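Learning to write letters again

12th July

My aunt Mehrangiz Daneshvar turned 80-something this spring (she won't say what comes after the eighty, and I know better than to ask) and when I called to wish her a happy birthday she told me, very sweetly, that she'd rather have had a letter. So I've been writing letters. I hadn't mailed one since college, unless you count the cards we send out every December, and those are mostly my husband's handwriting with my name squeezed in at the bottom.

The first one took me an entire evening. I kept wanting to delete things! I'd get halfway down the page, decide I sounded like a dentist's office, and start over on a clean sheet. By the third letter I'd calmed down a bit and was telling her about the tomatoes, and the neighbor's new fence, and the soup I scorched while I was on the phone with the insurance people for the second time that week.

She writes back on thin blue paper, both sides, so the ink from one shows through to the other and I have to hold it up by the window to make out the middle. Her last one was all about a cousin of ours, Sepehr Mousavi, who moved 4,000 miles for a job and came home again because he missed the bread. I'd never heard that story in my life, and I've known Sepehr since we were both small enough to share a chair.
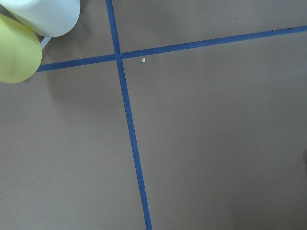
I did buy a box of 500 envelopes, which my husband thinks is optimistic of me. They were on sale, and they don't go bad, and I've already started one to my old roommate in Vitham, who will probably think something terrible has happened when she sees my handwriting on it. If you've got somebody you've been meaning to call, you might try it. Mine are running two pages now, sometimes three when the tomatoes are doing well.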